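# Handout 3: Can Sorting on the Shared Bench

Reading for the workshop build course, second half. Bring your notebook and your own gripper pads if you made any in the last unit. Revised 2022-05-22.

## Before you believe a demo

Most write-ups of home robot builds quote one number, the success rate, and leave out how the table was set. I'd like you to be suspicious of that number, including when it comes from this course. A can on a clear, matte table is an easy can. Put it next to another can, turn it so the rim faces the arm, lay it on something shiny, and the same code may look a lot less clever.

Our own log for the bench arm has 500 attempts in it, of which 480 are marked good. I wouldn't print that on a poster. "Good" in the early pages meant that the can left the table. It says nothing about whether the can ended up in the basket, and some of those entries were made before we had agreed where the can should start. The last 209 attempts use the stricter rule in the next section, and those are the only ones you should use for the exercise.

## What counts as an attempt

Write the rule down before the arm moves. Ours is:

- The start pose of the can is noted first: upright, or lying, and which way the ends point.
- One command, one try. A second close of the fingers is a second attempt.
- A can in the basket counts. A can on the rim doesn't, even if it drops in later.
- If a person touches the can, the attempt is struck out and stays in the log as struck out.

The last point is the one people argue with. Leave the line in anyway. A log with no struck lines makes me think somebody has been tidying.

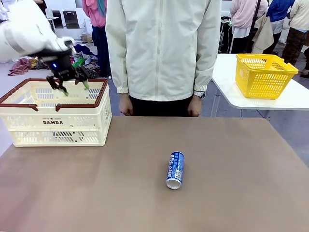 *Fig. 1. Gripper over the cream basket, blue can lying on its side.*

Look at the distance between the gripper and the can in Fig. 1. If all you had was this one picture, could you say whether the can is about to be fetched, has been missed, or has nothing to do with the move? I can't, and neither can the people who put a single still at the top of a project page and call it a result. A photo shows a setup. For a result you need the log, or a video with no cuts.

## The parts list, with doubts

The planning software is Keleo. It does what it says on simple paths and is vague about everything else. The manual claims the planner "understands clutter," and I have yet to find the page that says what clutter means. Treat the word as advertising until you have tested it with your own objects.

The pad material is from Brestari. You'll read that green pads grip better than black ones. They're easier to see on camera, that much I'll grant. For the grip claim I'd want the same can, the same closing force and both colors, one after the other, and I haven't seen anyone do it. If you want an optional project for July, take that one.

Fragkou, the wrist calibration script, is fine as long as you run it every time the arm has been bumped. People skip it. The offset then gets blamed on the camera, and somebody spends an evening moving the camera.

## Lying cans

An upright can forgives a lot. The fingers can come in from almost any side, and a small error in height hardly matters. A lying can has a long axis, so the wrist has to turn to match it, and it can roll if one pad touches well before the other. Soda cans are also thin-walled. Squeeze hard and you may get a clean lift and a dented can, and the log has no column for dents. Add one. 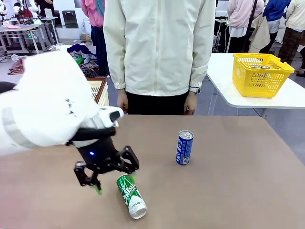

*Photo: Hodutlow shared workshop, course archive*

With two cans out, note the pose of each, including the one you don't mean to pick. In the second photo the green can is the one between the open fingers, and the blue one is standing to its right. Knocking over the neighbor should cost you the attempt. Hardly any home build I've read about scores it that way, and I suspect the published rates would drop if they did.

The fingers there are spread on either side of the upper part of the can. Whether that is a good place to hold it depends on the weight. An empty can probably won't care. A full one held toward one end will want to swing, so run both and keep the results in separate columns. Don't average them.

## Exercise

Work in pairs on paper first.

1. From the 209 strict attempts, split upright from lying. Give the rate for each.
2. Pick one failed lying attempt and write down two causes that would leave the same entry in the log. Say what you'd have to record to tell them apart.
3. Rewrite the attempt rule so that it covers two cans on the table. Swap with another pair and try to cheat on theirs.
4. Find any home robot project page that quotes a success rate. List what you'd need to ask the author before repeating the number to a friend.

Hand in one sheet per pair. Graphs are welcome if the axes are labeled and start at zero. If your rates for item 1 come out the same for both poses, check your sorting of the log before you write a paragraph explaining it.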